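Meet the Robot That Tidies Up Fruit

Have you ever played with toy food? You put the pretend fruit on a plate, serve it to somebody, and then put it all away in a basket. Picking up an orange is easy for you. For a robot, it is hard work.

Herkero is a kit for schools and libraries. It has two robot arms that sit side by side, and a small walled space for them to work in, called the booth. Children aged eight and up can use it with a grown-up. It is made by a company called Prendholm, and we spent an afternoon with one at the Makowska Library to find out how it works.

What is a robot arm?

A robot arm is a machine that bends and turns a bit like your own arm. You have a shoulder, an elbow and a wrist. A robot arm has joints too, and inside each joint is a motor. When the motor turns, that part of the arm moves.

At the end of your arm is a hand with five fingers. At the end of each Herkero arm is a gripper. A gripper opens and closes like a pair of kitchen tongs. It cannot wave or point, but it can pinch things and hold on to them.

How does it see?

Each arm carries a small camera close to its gripper. When the arm moves, the camera moves too. Imagine having an eye on the back of your hand!

The camera sends pictures to a computer. The computer does not know what an orange is. It only gets a lot of tiny colored dots, and it has to learn which dots belong to the fruit and which belong to the floor.

How does it learn?

Mostly by copying. A person moves the arms through a job, such as picking up a fruit and putting it in a basket. The computer saves every movement, along with what the cameras saw. Then the person does it again, and again, with the fruit in a different spot each time.

Oliwia Adamczyk runs the robot club at the library. Her group showed their arms the same job 70 times before they let the computer try it alone. The first try did not go well. The gripper closed on air, next to the fruit. After 20 more turns the arms were doing better.

"The children wanted to give up on the orange," Oliwia told us. "Round things roll. You touch them on the wrong side and off they go."

Why does the booth have pictures on the walls?

Robots have to work in all kinds of rooms, and most rooms are full of colors and patterns. If a robot only ever practiced in front of a plain wall, it might get mixed up anywhere else. The Herkero booth comes with three sets of printed wall sheets, so you can change the room around the arms. The library was using the mushroom garden.

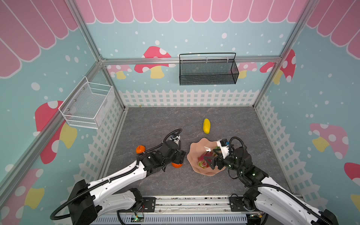 Two arms at work in the mushroom garden. One gripper is down in the pink plate, and the other is just above something orange.

Why are there two arms?

Try opening a jar with one hand. Some jobs need two! With two arms, one can hold a plate still while the other takes something off it. The arms can also share a job, with each one looking after its own side.

There is a catch – two arms can bump into each other. The computer has to keep track of both of them all the time. If they get too close, Herkero stops and waits for a person to press the start button.

Is it safe?

The arms are not very strong, but they can still pinch. The rules are simple. Keep your hands out of the booth when the arms are switched on. Tie back long hair. Ask a grown-up before you plug in or unplug a cable.

What did the testers think?

Mafalda, who is nine, liked changing the walls best. Remigiusz, who is 11, liked being the teacher, but he said that doing the same job over and over got boring. We agree with him. Take turns and have a snack break.

Putting the kit together took a whole morning, and the printed guide has 146 pages. A grown-up should read the first part before the box is opened.

Words to know

Joint: a place where an arm bends or turns.
Gripper: the part of a robot that holds things.
Motor: a machine that makes something move.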